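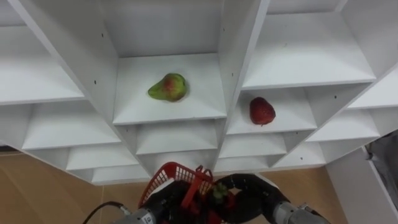
Produce storage in shared kitchens: proposed change to house rules
Members' Board > Facilities > Kitchens

Sustinov_Facilities
Posted 1 August 2020
Members are invited to comment on a proposed amendment to Rule 7. Under the proposal, fruit left in a shared kitchen for more than 96 hours would be removed without notice. The present rule requires a written label and sets no time limit.

pronda_east
Our floor supports a limit. The period is too long for berries and too short for apples or winter squash. One figure cannot serve for all produce.

Drutodo
I disagree with the previous member. Separate limits would require a chart, and the chart we had for dairy was ignored. A single limit is easier to enforce.

pronda_east
The dairy chart was posted inside a cabinet door. That should be weighed before it is cited against us.

voros_tenant30
Would the limit apply to unripe pears? They are generally bought hard and need several days at room temperature.

Sustinov_Facilities
It would apply as drafted. An exemption for dated items may be submitted in writing. Comments remain open until November.

Drutodo
I would oppose that exemption.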